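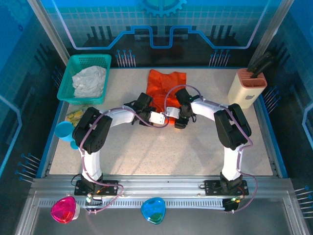

3 min read

Folding the orange cloth: a small help for the kitchen shelf

By Dagmar Hrubý

In our last newsletter I asked what household job you would most like to read about before the holidays, and I expected letters about ovens and windows. Instead, the largest part of you wrote about cloths. Kitchen cloths, dust cloths, the ones for glasses, the ones which have no clear purpose but stay in the drawer for years. So I will write about cloths, and in December I will come back to the ovens.

I must first say that I did not grow up folding such things. In my mother's kitchen the cloths hung on a rail near the stove, and when there were too many, they went over the chair. I learned to fold only when I moved to my present apartment, which has one narrow shelf above the sink and no drawer of useful size. A heap of cloths on that shelf falls down each time you take one. A pile of folded cloths stays where it is.

Color helps more than I had thought. If you keep one bright orange cloth for wiping the table, you will not take it by mistake for the dishes, and you will also find it quickly when something is spilled. White cloths I keep apart, in a plastic basket with holes in the sides. The basket may stand in the far corner of the table while you work, so that it does not take the place you need in front of you. Cups, packets of snacks and the knife block should also go toward the edges. You need a free piece of table a little longer than the cloth itself.

Now to the folding. Lay the cloth down and do not try to make it perfect at the beginning. Look first for the corners. With a thin fabric the corners like to hide under the rest, and if you pull from the middle you only make a bigger ball. Take a small pleat near the edge, lift it slightly, and let the rest hang and open by its own weight. Then put it down again and look what has changed. Often you must do this two or three times. 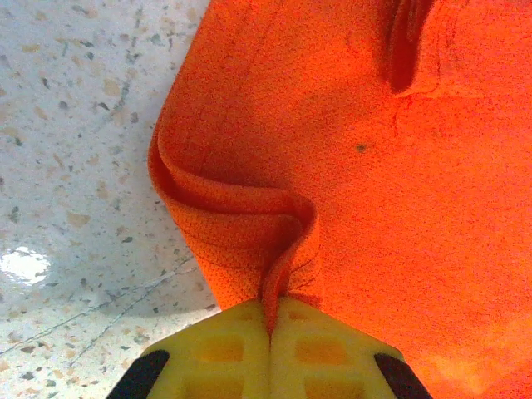 A small pinch of orange fabric, with fine wrinkles running out from it.

Čestmír Hájek, who has written to this newsletter many times about his laundry, asked if it is necessary to iron before folding. For kitchen cloths I say no. You can smooth the fabric with the flat side of your hand, from the center out to the edges, and this is enough for the shelf. He also asked about knitted and mesh fabrics, which stretch. Here you must be more gentle. If you pull strongly in one direction, the cloth becomes long and narrow, and the opposite sides do not meet any more. Hold two corners and pull only until the wrinkles between them are nearly gone.

When the cloth lies flat, bring one long side over to the other. You receive a long strip. Many people stop to correct each small crease in this moment, but I advise to correct only the corners. If the far end is uneven, the second fold will be uneven too, and the third will be worse. If there is a thick place in the middle of the strip, something is caught under the upper layer, and it is better to open the strip and lay it again than to press on it.
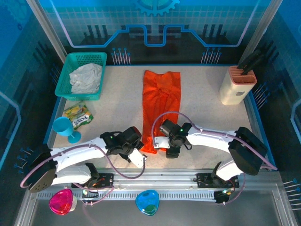
After the strip is straight, fold it from the short end, once for a bigger cloth on a deep shelf, or twice for a shelf like mine. The folded edge should look toward you, so you can take one cloth from the pile without disturbing the others. Colette Barbier rolls hers and puts them standing in the basket. I tried it for a week. The thick cloths stood nicely and the thin ones opened again, so I went back to my pile, but she has a taller basket and is content.

One more question came from Dušan Sýkora, how many cloths a household of two persons should have. I would not like to give a rule. We have three in use and the others wait on the shelf, and when one becomes gray and hard it goes under the sink for shoes and bicycles.

If you have your own way of folding, please write to me before the December issue. Short letters are welcome, and also the long ones. The next item will be about oven doors, and Miloslav Charvát has already promised to send his notes about the glass.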